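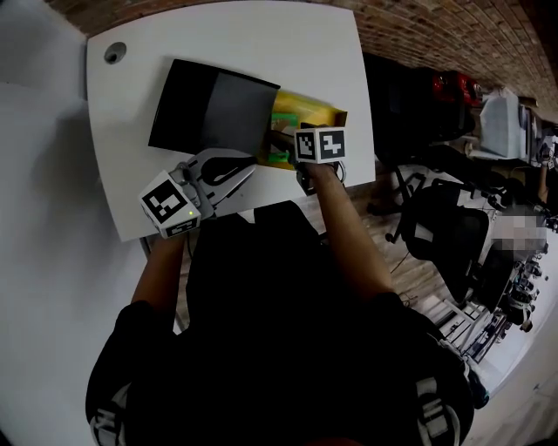 4.2 Position of the carton on the desk

Packing at an office desk differs from packing at a bench in that the surface is shared. The item, the open carton and any loose pieces compete for the same area, and the order in which they are put down fixes the reaches that follow. In this section we consider only the position of the carton. The weight of the item and the choice of filling are dealt with in Section 4.3.

Packing was carried out seated, at a desk 800 mm deep, with the carton opened before the start of each trial. Eight packers took part and 118 trials were kept for analysis. Trials in which the carton was lifted to the floor or held on the lap were left out. The packers were told what was to go into the carton but were given no instruction as to where the carton should stand, or which way it should face.

Two positions account for most of the trials. In the first, the carton stands directly in front of the packer and the item is brought to it from the side. In the second, the carton stands to one side and the item lies flat on the open part of the desk. Figure 4 shows the second arrangement, with a flat black device lying at an angle on a white desk and an open yellow cardboard box immediately to its right. The flaps of the box are only partly folded, and two bright green pieces are at the box, one of them low down near its edge.

The side position leaves the item in full view and within reach of the left hand while the right hand works at the carton. Its cost is that a flap left standing on the near side lies between the two. Packers who folded that flap outwards at the start seldom had to return to it. Where it was left half folded, it tended to spring back during loading, and the free hand was then used to hold it down. Ruggiero and Hebden (personal communication) report the same difficulty with the smaller cartons used at Closham.

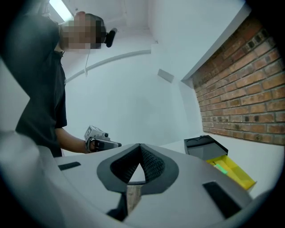

The angle at which the item is laid down also matters. An item set square to the desk edge has to be turned before it will enter a carton standing askew, and the turn is usually made in the air, above the flaps. An item already lying at the angle of the carton mouth can be slid and tipped in one movement. We found no packer who chose this angle in advance, although several arrived at it after the first few trials.

The distance between the item and the carton was taken from the nearest edges. Beyond 300 mm, packers moved the carton before they moved the item. At shorter distances the carton was generally left where it stood, even when this brought the forearm across a raised flap. Cable openings in the desk top had no measurable effect on placement, as the far corners were little used.

These observations apply to light cartons on a fixed, level desk. The Arnia trials, in which the desk height was altered between sessions, are reported separately in Section 5.

Correspondence: Wanda Wróbel, Valcárcel Workplace Studies | © 2019 The authors | Back to top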